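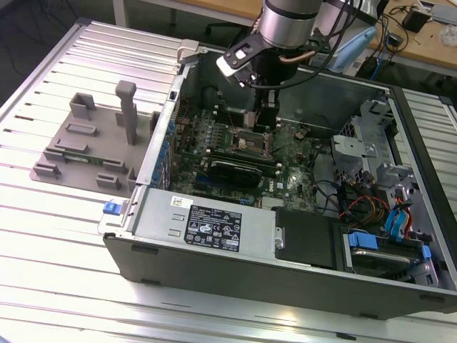

Workshop Notebook > Desktop Refurbishing

Dec 1, 2021

First cold morning in the Zernlow shop, and the radiator under the window took its sweet time, so I spent the first hour with my coat on going through the paperwork for the Avulville library order. They want 40 desktops, all set up alike, and they would like them before the schools let out. I think we can do it if we stop treating every machine as its own little adventure (I am as guilty as anyone, I do love an odd old case with a strange latch).

So most of today went into dust and fans, and I want to get it down while I still remember which tower did what.

The ones from the insurance office are very clean inside. The ones from the print shop are another matter. Paper dust packs down into a sort of felt between the fan and the heatsink fins, and you can't see it from above at all, you have to take the fan off. I did one with compressed air only and one with the fan off and a soft brush, then ran both through the same load for an hour with the sides back on. The brushed one settled eleven degrees cooler. I had expected a difference but nothing like that, and I went back and checked that I hadn't mixed up the two sheets. I hadn't. From now on the print shop batch gets the fan off, every one of them, even if it looks fine.

Please hold the fan blades still when you use the air. I know it makes a lovely noise when it spins up.

Thermal paste: the Belkadi tube is finished and the new one is thicker than the last. It doesn't spread well straight out of the cold cupboard. I kept it in my shirt pocket until lunch and it behaved much better after that. A dot in the middle is still plenty. I took one cooler off again to look at the print it left and it had reached all four corners, with a little bit squeezed out on one side that I wiped up. If you find you are using more than a dot, the cooler probably isn't sitting flat, so look at the clips before reaching for the tube again.

Fans, a few words more. I've been sorting them by ear, and I know that sounds silly, but it works. Hold it up on low voltage and listen. A dry bearing has a kind of chirp at the start that goes away once it warms, and those are the ones that come back to us in spring. I put the chirpy ones in bin 606 with the spare grilles. Don't use them for Avulville, even in a pinch. They are fine for bench tests. The library has a quiet reading room right next to the computer tables, and I would hate for the first thing they notice to be a fan.
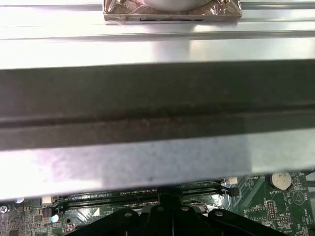 Close up: the part on the foil-covered base, with the dark grooved rail below.

Screws. We are down to the last jar of the coarse ones. I've put in for 200 more, and meanwhile there is a good handful hiding at the bottom of the blue toolbox under the zip ties. The fine-thread ones are for the optical drives and they keep wandering into the coarse jar. I sorted them again over my tea and taped one of each to the lids, so hold yours up against the lid if you are in doubt.

Clock batteries were the other thing. Of the insurance office lot, 3 lost the date overnight while unplugged. I swapped those and then decided it was foolish to wait for the rest to follow, so let's put a fresh one in everything going to Avulville. It takes a minute while the side is off and saves somebody a trip across town in the snow. Write the month on the battery with the fine marker, please, on the plus side where it can be read without pulling it out.

I also had a go at the Dritano checklist and cut it down to a single page. The old one asked for the serial number in two places and had the memory test after the machine was closed up, so of course we kept opening them again. Memory test now comes before the side goes on. There's a line at the bottom for smells, too. I'm serious about that one - a tower that has lived in a smoker's office can pass every test we have and still not be welcome in a library. Two days on the airing shelf with the side off has helped before.

Left to do: the wiping station needs new lint-free cloths, the label printer is eating its ribbon again, and I still want to try the brush on the power supply vents from the outside only (we don't open power supplies here, same as always). I didn't get to the keyboards. They are in the tall crate by the door with a sheet over them, and if you come in early tomorrow and feel like starting on them, the good cotton swabs are in my drawer, left side, behind the tea.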